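Hodon Bench Mat, cut lengths and full rolls
Home / Workshop / Surfaces / Bench mats

Product code: 406
Supplied by: Florkgate
Status: in stock, full rolls to order
Page last revised: June 2, 2025

The Hodon mat is a closed-cell foam covering for worktops used for light assembly, inspection, sorting and repair. It is laid loose on the existing bench and needs no fixing on a level surface. The material absorbs small knocks, reduces the noise of parts being put down and stops most hand tools from sliding. It is not intended for use under hot work, under vices or as a floor mat.

Colours are yellow, mid grey and dark green. All three are the same foam and the same price. Yellow and grey are held in cut lengths. Green is supplied as a full roll only and is normally dispatched in the week after the order is placed.

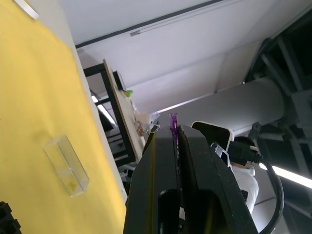 The foam is coloured throughout, so a shallow cut does not show as a white line. Shade varies slightly between batches. Customers covering a run of benches that will be seen side by side should order the whole quantity at one time and ask for it to be taken from a single batch. Florkgate cannot match new stock to a mat that has been in use.

Specification

Material: cross-linked polyethylene foam, closed cell
Length, cut: 2000 mm
Length, roll: 20 m
Surface: fine matt, both faces
Edges: square cut, unbound
Backing: none

Dimensions are taken at room temperature after the mat has been unrolled and left flat overnight. A mat measured straight from the carton can read short. Complaints about length will be looked at after the resting period and not before.

Bench load

The mat is rated for spread loads. A box, tray or instrument with a flat base can be left standing on it without lasting harm. A load on narrow feet will leave dents, and how far these recover depends on how long the load has been there. Dents from a few hours of contact usually lift out by the next day. Dents from several weeks usually stay. Where equipment with small feet has to remain in one position, place a rigid board under it or cut the mat to fit around it. A close cut holds better than a wide one and collects less dirt.

Static

The standard mat is an insulator. It must not be used where bare circuit boards or other static-sensitive parts are handled. The dissipative version of this mat was withdrawn and there is no direct replacement in the Hodon range. Customers who need a grounded surface should look at the Berhe two-layer rubber mat, listed separately with its earth lead and wrist strap.

Cutting to size

Use a long-bladed knife and a steel rule. Scissors compress the foam and leave a sloping edge. Make two or three light passes with the blade upright; a single heavy pass drags the lower face and the finished edge will curve under. Mark out in pencil on the underside. Felt pen soaks in and cannot be removed.

Rounded corners are best cut against a tin lid or similar template. For cable holes, use a sharp wad punch on a block of softwood. The largest punch we have tried on this foam without tearing is 17 mm — above that, cut the hole with a knife and trim it.

Laying

Clear and wipe the bench before laying. Grit trapped underneath works its way into the foam and will eventually show on the upper face as a row of small bumps. Unroll the mat with the outer face of the roll upwards so that the ends curl down towards the bench. If the ends still lift, weight them overnight with something flat.

On sloping benches, or where the mat is leaned on all day, fix it at the back edge with double-sided cloth tape. Two short strips are enough. Do not use spray adhesive. The solvent attacks the foam, and the bench underneath is seldom worth looking at once the mat has been pulled off.

Where two mats meet, butt the edges and tape the joint from below. Do not overlap them.

Cleaning

Wipe with warm water and a little washing-up liquid, then with a cloth wrung out in clean water. Dried marks can be lifted with a soft brush. White spirit, acetone and cellulose thinners should be kept off the surface. Isopropyl alcohol is acceptable for small spots if wiped off at once. Graphite and metal dust leave grey smudges that fade with washing but may not clear completely. They do not affect performance.

Do not machine wash. Do not dry over a heater.

Light and ageing

All colours change in direct sunlight. On yellow the change is towards a duller, browner shade, and it shows most clearly where an object has been left standing. Turning the mat over evens this out, both faces being usable. Foam that has become crumbly at the edges should be replaced and the crumbs swept up, as they stick to wet paint and varnish.

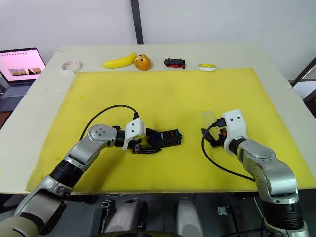

Higinio Meléndez writes that the advice on taping the back edge only works on a sealed bench. On bare timber the tape let go within a few days, and he had better results from giving the wood one coat of sanding sealer along the back strip and leaving it to harden before taping. He also asks whether the full roll can be sent cut in half to fit a goods lift.

Florkgate reply: agreed on bare timber, and the sealer method is sound. Chipboard behaves the same way. Full rolls can be cut once before dispatch at no charge if this is asked for at the time of ordering. The two pieces will be packed separately and can be kept to equal lengths or cut to a stated measurement. Rolls that have been cut are not returnable.

Ordering

Cut lengths are sold singly. State the colour. Special widths are made by trimming the standard width and are charged at the standard rate, and the offcut is included in the parcel unless the order says otherwise.

Deliveries are made from the Lunano warehouse. The warehouse closes for stocktaking in the first half of July, and orders for full rolls received during that time are held until it reopens. Cut lengths are not affected.

Uncut goods may be returned in the original carton. Please roll the mat with the same face outwards as supplied and do not fold it. A folded mat keeps its crease and will be refused.

Related items

Berhe two-layer rubber mat, with earth lead
Double-sided cloth tape, narrow
Wad punches, single sizes
Steel rule with cork backing
Hodon edge strip, self-adhesive, grey only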